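I spent an October afternoon at Gumstead watching a home robot named Javico fail to open a drawer, and I've rarely had so much fun! Soledad Bellamy, who runs the simulated trials, had warned me. It had gone 600 runs without a hitch, then an update went in and the arm started pulling before its fingers had closed. (Eighteen misses before lunch. She'd stopped groaning by then.)
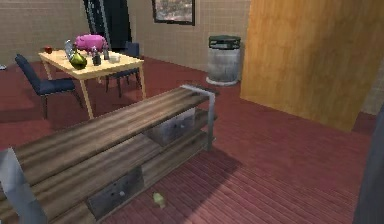

What made the robot pull too early?

A timing fault. The update let the pull command go out before the grip sensor had reported back, so the arm moved on a stale reading.

Soledad found it in run 904, deep in a log I couldn't make heads or tails of. Her fix makes the arm wait for a fresh reading, and if none comes it stops and backs off. She wants 100 clean pulls in simulation before a real Javico goes near a real drawer, and when I left she was on her ninth.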